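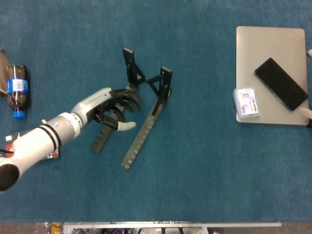

My folding stand on the rug, with the laptop and phone that have to share it.

Folding plastic laptop stands: who else is hooked?

marwa_elf
OK I have to gush for a minute. I got one of these black plastic folding stands in August and I'm a total convert! I work on the floor a lot (teal carpet, very comfy, no regrets) and my neck used to ache by lunch. It folds down to next to nothing, it lives in my backpack, and the row of slots along the leg means I can fiddle with it forever. Mine holds the laptop all morning and my phone at night when I call my sister. What does everybody else use theirs for?

siham_b
Cookbooks!! Seriously, try it. I have a fat one, 400 pages, and it stays open if I clip the sides with clothespins. Sheet music too.

magdy113
Glad you like it, but I'd never put a laptop on plastic. I had a Kulwood one and a leg snapped after 2 months. Went to metal and never looked back.

marwa_elf
Oh no! Was it on a desk or on carpet?

magdy113
Desk. I do lean on the keyboard when I type, so some of that is on me.

Zineb S.
I'm with Marwa on this one. My Dritari is plastic and I've carried it to class for two years, it's scratched all over and still great. I use a separate keyboard though, so there's no weight on it. Magdy, you might have just gotten a bad one.

magdy113
Maybe. Still wouldn't trust it with anything I can't afford to drop.

ayman_filali
Can we talk about the soda on its side on the same carpet as the laptop, Marwa? My heart stopped a little.

marwa_elf
Haha, the cap is on! But fine, point taken, drinks go on the shelf from now on.

siham_b
Ayman is right, I killed a laptop with iced tea once and the repair quote was 500 dollars. Shelf!

ayman_filali
Back to stands. Does a thick carpet make it wobble? I'd love one for the living room and my rug is really shaggy.

marwa_elf
Mine is a flat kind of carpet so it's fine. For shaggy I'd slide a big tray or a piece of board under the legs. Try it and post how it goes, I want to see everybody's setups!

Zineb S.
A cutting board works. I'll post mine tonight, it has stickers all over it.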